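Small Properties for the Stage
Course handout, session 4
Teacher: Vilgot Sundqvist, Ponasness evening course
Revised Aug 14, 2026

1. Metal properties

In the last session we spoke about paper and letters. Now we take the metal things which an actor must carry, open or hide. The handcuff is the most difficult of them. It must look heavy from row ten, but the actor has to come out of it without help in a dark scene change. Please look at the notches first. They are the part which catches in sleeves and wigs. After this, look at what hangs on the cuff. Key rings make a sound each time the hand moves, and in a quiet scene the whole hall hears it. In our May production we tied the rings together with black thread until the second act.

For the inventory, write the color as you see it on the table: dark gray for the cuff, silver for the rings. Do not write "metal color", this is of no use to the next person.
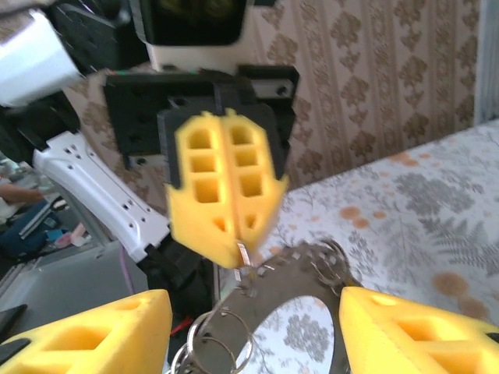

2. Rings and round things

A round property rolls. This sounds like a simple remark, but I have seen one roll over the edge of the stage and into the lap of a man in the front row. When you lay out the table before a performance, put every ring on something which has a border or a soft surface. A doily is good for this. It also marks the place, so the actor finds the thing again in weak light.

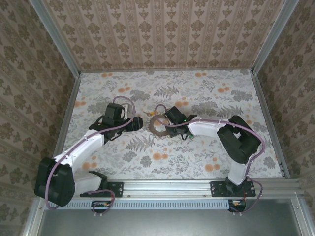

The doily must be pale if the ring is dark, and the opposite way if the ring is light. Leave free space on both sides so that the hand can come from left or from right. At the Birkett hall we have a narrow table and this is not always possible. Then I prefer to use two tables and walk more.

3. The cloth

There are two opinions about cloth. The first says that a property table has to be plain. The second, which is also mine, says that a printed cloth helps, if the cast learns it. With ferns and orange roses on a white ground you can say "the keys are at the roses, the letter is at the big fern", and everybody understands. Small dark items are less easy to find on a print with fine lines, so give these a place where the white is wide.
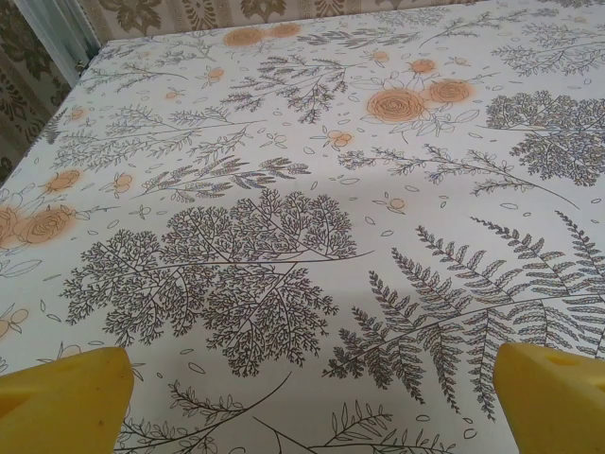 Idun Ljungberg has objected that an actor who is nervous does not see any fern, and that she would still put tape and written names on the table. I agree with her for large casts. For a cast under 20 persons I keep the print.

4. Thin items: wires and pins

Thin silvery items are lost more often than all others. Hold them upright when you give them over, and do not let go before the other person has said "yes". This word is part of the exercise. Do it also when you feel foolish.

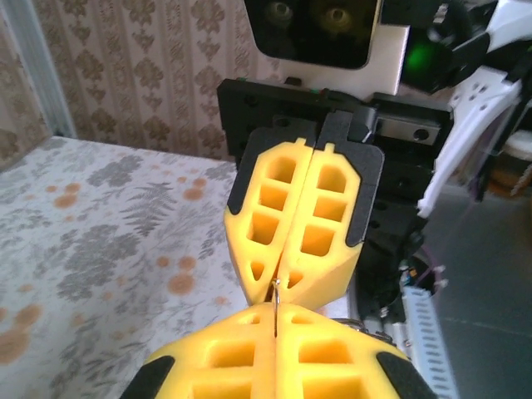 5. Homework

Make a table plan for the prison scene in the reader, page 44. Draw the cloth and write where each property lies at the start of the act. Those who were absent can get the reader from Ivar Moen.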